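How I compare two grippers on the same arm
April 20, 2019

I've swapped grippers on our arm more times than I care to remember, and for a long while I picked the winner by gut feeling. Then I sat down and made myself a simple bin test, and I've used it ever since. Last time it was the Nevley two-finger against the Rallis, so I'll use those two to walk you through it.

1. Fix the bin in place. Clamp it to the table, hard. If it slides even a little between runs, you're comparing bin positions and the grippers get the blame.

2. Pick your blocks. I like long, plain ones in a couple of different colors, because a long block punishes a bad grasp — grab it near one end and it tips. Use the same blocks for both grippers, please!

3. Mount the first gripper and teach the tool center point again from scratch. I know you have the old numbers saved (so did I, and I drove a fingertip into the floor of the bin with them).

4. Sort out your cables before anything moves. Run the wrist through its full turn at slow speed and watch the loops. You want enough slack for the worst pose, and no more than that.

5. Set the closing force low and bring it up until a block stays put while the arm shakes it. Write that number down. The Rallis needed a lot more squeeze than the Nevley did, which told me plenty about its finger pads.

6. Run 300 picks per gripper. Scatter the blocks again after every 4 picks, and don't arrange them nicely! Let some end up against the walls, where wide fingers have a rough time.

7. Log each miss with a short reason: slipped, bumped the wall, grabbed two, never touched it. I keep mine in the Sokatow logger, but a spreadsheet does the same job. My own log is up to 2,673 picks now, and the reason column is the one I go back to.

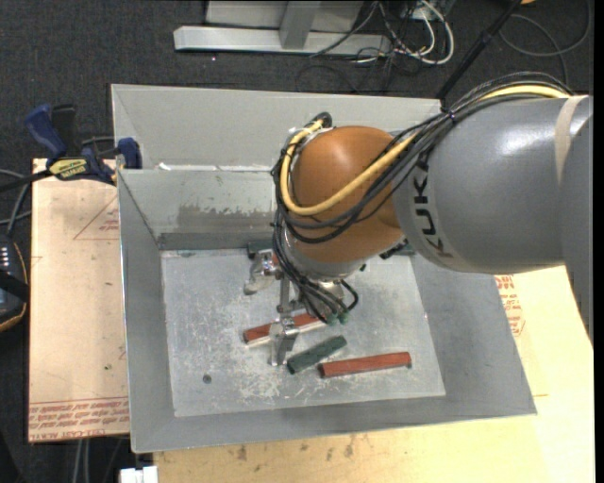

Do I need to run both grippers at the same speed?
Use the same speed for the main comparison, then give each one a second, shorter run at whatever speed suits it best. Keep the two sets of results in separate columns or you'll mix them up later.

8. Swap grippers and repeat from step 3. Leave the clamp and the bin alone while you do it. I'm trying the Molterden next, with the force steps set a bit finer this time.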